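We use cookies to keep you signed in and to see which threads get read. Accept all / Manage settings

Robot arm coming to our housekeeping team, what does it change for the rest of us?

Posted by Thilini Akanda in Work and Workplaces, April 3, 2021
14 people are following this thread

Hi all, long-time reader, first time asking anything so go easy on me.

I'm a room attendant at a serviced apartment place in Udadport (two buildings, mostly people on work stays, a few families in the school holidays). The company has signed on with a mob called Stesgate and they've set up a robot arm in one of the ground floor units. The idea is that it learns to reset the small stuff in the lounge: put the remote back where it lives, clear used pods from beside the coffee machine, shift whatever the guest has left on the side table so one of us can wipe it. We do the beds, bathrooms, floors and kitchen same as ever.

So far it's been in the one unit and a couple of us get rostered in there to work alongside it. I've done a few turns. You set the table up, you let it have a go, you write down on the Coman tablet what it did, you set it up again. I'll be honest, I thought I'd hate it and I don't hate it. It's a sit-down job for part of the morning and my knees are very happy with that! But I've come out of there with more questions than I went in with, and my supervisor is lovely but she's getting everything second-hand too.

What I'd really like to know from anyone who's been through this:

1. Did your minutes per room get cut? We get a set time per apartment now and everyone is sure that's where this is heading.

2. Is the tablet logging part of your job, on top of your job, or somebody else's job? At the moment it's sort of all three.

3. What happens with guests' own belongings? A coffee pod is one thing. Somebody's nice insulated cup is another, and I don't know who wears it if the lid gets dented.

The side table is where most of my turns have been. Coffee machine at the back, the candle jar, a pod, a cup, remote at the front, and the arm coming down over the lot from the sofa side.
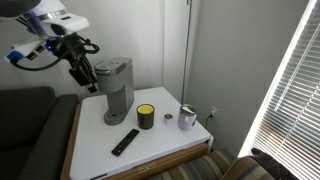

3 replies, sorted by most helpful

Reply from Dilruba Mondal
98 found this helpful

Hi Thilini! I was a floor supervisor at Pastport when we had the same sort of thing put in (different supplier, same idea, an arm doing lounges and kitchenettes) so I can tell you how it went for us. It won't be identical for you but I reckon some of it will sound familiar.

On the minutes: yes, they tried. Ours came down by 6 minutes an apartment before the arm was doing anything useful outside the training unit. Somebody upstairs had a spreadsheet that said lounge tidy equals so many minutes, robot does lounge tidy, take the minutes off. What the spreadsheet didn't have was the walking. If the arm's in the lounge you can't vacuum the lounge, so you go and do the bathroom, then you come back and go around the edges, and if it's stopped halfway through you have to decide whether to wait or ring someone. We wrote down the start and finish times for every apartment over a fortnight, on paper, in biro, and gave the lot to our manager. We got most of the time back by August. Do that now, before anything changes, so you've got your "before" numbers. I can't say this strongly enough. We started ours after the cut and spent ages arguing about what normal used to be.

On the logging, get it in writing. It's real work and it needs concentration, and the people who were good at it ended up being pulled in constantly while the others did heavier rooms, and that caused more bad feeling on my team than the robot ever did. I had two ladies who'd shared a trolley for years and weren't speaking over it. What fixed it was putting the training unit on the roster as its own line, so it was a shift like any other and everyone took a turn who wanted one. A few didn't want one and that was fine too.

Also ask what the notes are used for. Ours had a box where you put your initials and it took me far too long to wonder why. Our supplier only needed to know which setup had been used, so we asked for the initials to come off and they came off. But for a while there you could have looked up how fast any one of my attendants put a table back together, and I didn't like that at all.

The thing I didn't see coming was how much the room itself got changed to suit the machine. We used to have some say in how a lounge was laid out, little things, where the mugs sat, which way the tray faced. Then it was all fixed and there was a laminated sheet. Doesn't sound like much, does it? But the good attendants have an eye, they know a left-handed guest on a long stay will want the coffee machine turned around, and they'd been doing that sort of thing off their own bat for years.

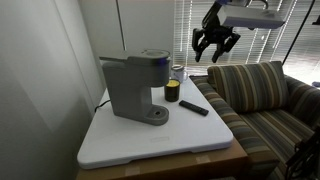

So we pushed for a rule that long-stay apartments were left off the robot's list altogether, and we got it. The short stays went on the fixed layout and honestly the guests there didn't notice a thing. If your place has a lot of work stays I'd have that conversation early. Ask your supervisor to bring it up as a guest comfort matter, it goes down better than anything with the word "staff" in it. Cynical but there you go.

For guests' belongings, our rule ended up being that the arm only touched what the apartment came with. Anything the guest brought, a person moved it first or the table got skipped. It did mean an extra look-in before the arm was started and that look-in needs its own minutes as well (write it down!!).

Were jobs lost? I'm not going to fib to you. Nobody was let go while I was there. Three people left and weren't replaced, and the casuals got fewer calls in the quiet months. You can decide for yourself what to call that. On the other side, one of our attendants moved across to look after the arms full time and she's on better money than I was.

Happy to chat more if you want to message me.

Reply from Selvaraj Bandara
11 found this helpful

mate just join the union

seriously though there may be a clause about consultation when they bring in new equipment, worth digging out your agreement and having a read. ours had one and the boss had forgotten it was in there. I'm warehouse not hotels so can't help with the rest. we got automated conveyors and the main change was I got bored

Reply from Erdal Erdem
37 found this helpful

Coming at this from the other side a bit. I do maintenance for a couple of apartment buildings and I've been the poor bloke with the phone number on the sticker when the arm stops. So, a few practical bits, mostly for whoever is in the room with it.

Find out on day one who is allowed to restart it. We had attendants who'd been told "just press the button" and others who'd been told never to touch it, in the same building, on the same shift. Get one answer and get it stuck on the wall.

Know where the stop is and have everyone press it once while the supplier is standing there. People are shy about it otherwise. I'd rather be called up to a stopped arm ten times than have someone stand there wondering if they're allowed.

Don't reach in to straighten something while it's working. I know, I know. But tidy people can't help themselves, your hand goes out before you've thought about it. Every single housekeeper I've worked with has done it, and so have I. A remote sitting a bit crooked can wait.

As for your third question, Dilruba's rule is the sensible one. I'd add that if there's a bigger item on the table along with the small ones, have someone clear the big one first. Less crowding for the gripper, and less for you to write on the tablet afterwards about what was next to what. It's worth having a look at things from down at the gripper end too if your supplier will show you the wrist camera. I'd been thinking of that table as having heaps of room until I saw how much of the view the gripper takes up by itself. 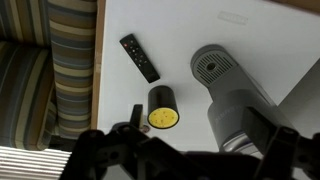
Follow-up from Thilini Akanda
5 found this helpful

Thank you so much, all three of you. I've read Dilruba's one twice and then read it out in the tea room, hope that's ok!

We've started writing down our start and finish times. Parveen Ranasinghe from the second building is keeping theirs and I'm keeping ours, in an exercise book in the linen cupboard. I also asked about the initials and it turned out our form does have them, so my supervisor is going to find out what for. She didn't know either.

No luck on the long stays yet. They said they'd "take it on board". I did find the consultation clause, Selvaraj, it's on the second last page and it's about as long as a shopping list, but it's in there.

And Erdal, guilty. I straightened the remote. Arm was stopped at the time though, I swear.

Will update when we hear about the minutes.

4 comments on this thread are hidden. Sign in to view.
Shares: 22

Get the best threads from Work and Workplaces in your inbox every fortnight. Enter your email to subscribe. You can unsubscribe at any time.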